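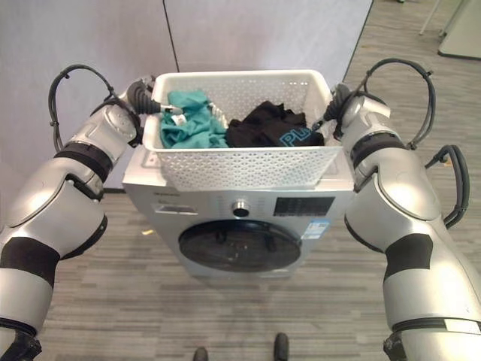

The laundry robot is still a slow employee

I ran the back half of a small laundry business for years, and twice a month somebody sends me a video of a robot doing the wash. The question that comes with it is always the same. Can I buy one yet?

My answer is no, and I think it will stay no for a while. The reasons are duller than most people expect.

Take the first step of the job, which is getting hold of the basket. Two arms, one at each end of a plastic basket on top of a front-loading washer, is a sensible way to do it. A person would do the same. Plastic baskets bend, though, and the weight inside them moves around. Two garments weigh next to nothing. A full load of damp towels pulls to one side as soon as you lift, and both hands have to adjust at once. People do this without thinking while they talk to someone in the next room.

Then there are the clothes. A car part has the same shape every time it comes down the line. A black garment bunched up in a basket has a different shape every time it is dropped. The lettering on the front may be folded out of sight, the sleeves could be anywhere, and the thing next to it is tangled up with it. A machine that can pick up one garment has not yet shown it can pick up only one garment.

The makers have gotten better. At the Stistadel trade show in April I watched a two-armed machine from Asada load a washer, close the door and turn the knob to the right setting. It did this 3 times while I stood there, and it dropped one sock. I was impressed. It also took long enough that I went for coffee between the second load and the third.

Speed matters less at home than in a shop. If a robot needs all afternoon to do one family's wash while they are out, that is fine with me. In our shop we handled 300 pounds on a slow day and 800 on a busy one. A machine that works at a quarter of a person's pace would need three others beside it, plus someone to pick up the socks.

Funia, which rents out cleaning equipment, has talked about leasing laundry robots to apartment buildings. I think that is a better plan than selling them to families. A shared laundry room has the same washers in the same places. The floor is flat and the baskets can all be one kind. Most homes have stairs, a door that sticks and a dog.

The test I would like to see is simple. Put a machine in a real building and let it run 3,000 loads, with whatever people bring down. Count the ones where a person had to step in, and publish the number. Softić, a maker of folding tables, does this with its own equipment and prints the jam rate in the manual. I bought from them for that reason.

Until I see a number like that, I will keep telling people to spend the money on a better washer. Ask me again when the robot can check the pockets.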